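NOTICE TO THE OCCUPANT OF ROOM 11

Kalogeropoulos House, Otham
Office of the Residence Warden
February 10, 2020

Dear Mr. Sfakianakis,

The Office has received your letter regarding the inspection of your room and thanks you for its length. The Office has read all of it. The following reply is issued under Section 20 of the House Regulations, which governs the keeping of produce in sleeping quarters, and a copy has been placed in your file.

You state that when you took up residence in December you were told the kitchen on your floor would be open within the week. The Office confirms that this was said. The kitchen remains closed. The delay lies with the firm of Skernix, which supplied a sink of the wrong depth and has since supplied a second sink of the same wrong depth. The Office regrets the inconvenience and has written to Skernix in terms it considers strong.

You further state that, there being no kitchen, no pantry and no table, you had only the bed on which to set out your food. The Office does not dispute this. The table assigned to Room 11 was lent to the reading room for the visit from Dridirov and has not been returned. A request for its return was entered under number 464 and is being dealt with in order. The Office is at present dealing with number 239.

The Regulations, however, speak plainly on the matter of beds. A bed is furnished for sleep and for convalescence. It may be sat upon for the purpose of putting on shoes. Fruit is not mentioned, and the Office has always taken the view that what is not mentioned is not allowed.

In your defense you point out that the duvet was protected by a sheet of pink plastic, and that the vegetables in particular had been given dishes of their own. The inspecting officer noted both facts with approval. He wrote in the margin of his report that the arrangement showed "evident care," and that he had stood looking at it longer than the inspection required. 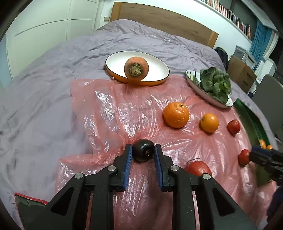
The officer then asked, as he was bound to ask, for whom the meal was intended. Your answer is recorded as follows: "For my sister, if she comes." He asked when she was expected. You said that she had been expected in December, and that the road from Dridirov was poor in winter. He asked whether the same fruit had been waiting since that time. You replied that it had not, that you bought fresh every week and gave the old to the porter, and that an orange was no great expense.

The porter has been interviewed. He confirms that he has received oranges and apples from you on a regular basis and that he had supposed they were surplus. He has asked the Office to say that he would not have eaten them had he known. The Office sees no grounds for action against the porter.

You ask, finally, where you are to sleep if the bed is to be used in this way, and you answer your own question by saying that you sleep in the chair. The Office was not aware of this. There is no regulation concerning sleep in chairs. The Warden has looked for one and is not sorry to have found none.

Having weighed the matter, the Office has decided as follows.

The charge of improper use of a bed is upheld. No penalty is attached to it.

The table belonging to Room 11 will be carried up from the reading room this afternoon, out of order. Those persons whose requests stand ahead of number 464 will be told that an error was made, and the Warden will sign the statement.

Until the kitchen is opened, you may use the small stove in the Warden's own quarters between five and seven in the evening. The pots are on the lower shelf. You are asked to bring your own salt.

The front desk has been given your sister's name. Should she arrive after the doors are locked, the night porter has orders to let her in without a visitor's form and to bring her directly to Room 11, whatever the hour. He has been told to knock loudly, as you may be asleep in your bed.

Please sign the enclosed slip and return it to the front desk.

For the Office of the Residence Warden,
Kalogeropoulos House

Enclosed: one slip, one key (stove room)

Received and understood: Charalambos Sfakianakis

Added below in the same hand: She likes the small apples. Please tell the night porter he may offer her one while she waits for the elevator.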